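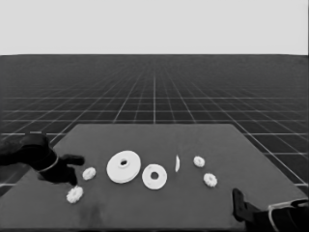
Grey tabletop over a dark floor with white grid lines.

Pleson Keeper wheeled bag: a long review from a tired goalie
Posted May 28, 2019

I have been keeping goal for the Stilby women's seconds for more seasons than I care to own up to, and in all that time I've never written a word about a bag. Pads, yes. Helmets, at great length, to anybody who would sit still. But a bag was just the thing you dragged the pads about in, and when the zip went you pinned it and carried on. Then last October mine gave up altogether in the car park at Villalobos, in the rain, with the handle in my hand and the rest of it sitting in a puddle some way behind me, and so I had to go and buy a new one like a grown-up.

I ended up with the Pleson Keeper, the large one with the wheels. It has now done a full winter of league hockey, a handful of indoor sessions and one very long coach trip, so I think I've had enough of it to be fair.

What I paid

It was £137 from the shop next to the Villalobos ground, which felt like a lot at the time. The bag I'd been looking at before that was the Silwood at £181, and I did stand there opening and closing the two of them for most of a lunch hour while the poor lad behind the till pretended to tidy the grips. The Silwood is lovely, I'll say that. Softer handles, nicer lining, and a little fleecy pocket for your visor. But it's shorter than the Pleson by about the width of a hand, and my leg guards only went in on the slant, and I know from experience that anything that goes in on the slant in a shop doesn't go in at all after a match when your fingers are frozen.

Getting everything in

The main part takes my leg guards, kickers, padded shorts, chest guard, arm guards and helmet, and the lid shuts without having to be knelt on. The hand protectors go in the end pocket, which has a mesh panel so they get a bit of air. I pack legs first, kickers tucked in behind the knees of them, then body armour, then helmet on top facing up with my gloves and mouthguard case inside it. Maiara Coutinho keeps for our firsts and packs hers the other way about, helmet at the bottom, and we've agreed to differ.

Sticks go down the outside in a long sleeve, two of them if they're both ordinary ones. If you use one of those goalie sticks with the big kink in it you'll only get the one in, and the flap won't quite close over the top. Mine pokes out like a chimney. I've stopped noticing.

There's a separate space at the wheel end that they call a shoe compartment. I put my astros in there along with a towel, and it keeps the grit off everything else very nicely. It does eat into the main part from below though, so don't buy this thinking you've got the whole length inside AND the shoe bit. You haven't, you've got one or the other, and I wish the label had been clearer.

The outer material

The label says 2000 denier on the base and doesn't say what the sides are, which are clearly something thinner. The base has been dragged up the steps at Stilby every week (there is a ramp, but it's round by the bins and I'm lazy) and it has gone a bit furry along one edge and that's all. The sides have a small nick near the top where it caught on the dugout fence. I put a patch on it and it hasn't spread.

It isn't waterproof, whatever the swing tag tells you. It'll put up with drizzle from the car to the changing room. Leave it beside the pitch for a wet second half and you'll find the towel damp at the end you were hoping to use. An old shower curtain folded in the end pocket has sorted that out for me, and I throw it over the lot at push-back.
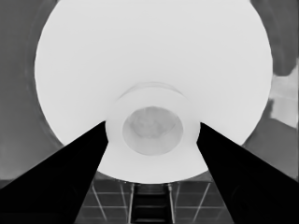
The wheels and feet are where I've changed my mind the most, so bear with me. To begin with I thought the wheels were too small, and on shingle I still do, because you end up ploughing two little furrows and arriving at the clubhouse out of breath before you've even warmed up. On tarmac and on the path round the astro they're smooth and surprisingly quiet. The feet at the other end I took no notice of at all until I'd had the bag a few weeks. They're round plastic ones, and each has a raised ring with a sunken disc in the middle, just the shape you can see in the middle of that big white round thing, only a great deal smaller and black. The ring keeps the bag up off a wet floor, which I like very much. The sunken bit collects the rubber crumb off the pitch and packs it in tight, and then lets go of it in your hallway. A teaspoon handle gets it out. I keep an old one in the shoe compartment now, and my family have been told it's not to go back in the drawer.

The handle

It's a pull-out one with two stops. I'm tall and I use the top stop and it's still a shade low for me, so on a long walk I feel it in my back. Lino Rinaldi coaches our keepers and has tried it, and he's a good bit shorter than I am and thought it was perfect, so do have a go with it in the shop if you can. The button was stiff when new and loosened up after Christmas. There are also two grab handles, one on the top and one on the end, and the end one is the one you'll be glad of when you're trying to get it out of the boot of a small car with somebody waiting for your space.

The smell

Well, it's a goalkeeper's bag. It smells. It smells less than my last one did, and I put that down to the mesh and the big lid that folds right back, so you can stand the whole thing open in the garage overnight. The lining wipes down with warm water and a drop of washing-up liquid. I did it properly over the indoor break and the water came out a colour I won't go into here. The lining does come away from the corner a touch when you scrub it, so go gently there.

Zips

Chunky, with proper cord pulls you can work in gloves, and so far no teeth missing. The stick sleeve zip is a cheaper one and sticks halfway. A rub with a candle end helps for a fortnight or so and then you do it again.

Travelling with it

We took the coach to the over 50s festival (I was helping out, I hasten to add, I'm not there yet!) and the bag went in the hold underneath everybody else's. It came out with the handle housing scuffed and everything inside just as I'd packed it. It's a big old lump on a train. I did it once and had to stand in the vestibule with it the entire way, apologising to people, and I wouldn't do it again with this or any bag of the size.

Would I buy it again?

Yes, I would, at that price. If you're a junior keeper or you've got the smaller foam pads then I think the Silwood is worth the extra for the comfort of it, provided you can get it in the colour you want. If your legs are full size, get the Pleson and a teaspoon. I gave it four out of five on the shop's website and I'd give it the same here, with the missing star going on the shingle and the stick sleeve zip.

Somebody at training asked whether the shoulder strap is any use. It clips on at the sides and it's fine for a flight of stairs. With a full set of kit in, I can manage from the changing room to the car if I don't stop to chat, and anyone who knows me will tell you how often that happens.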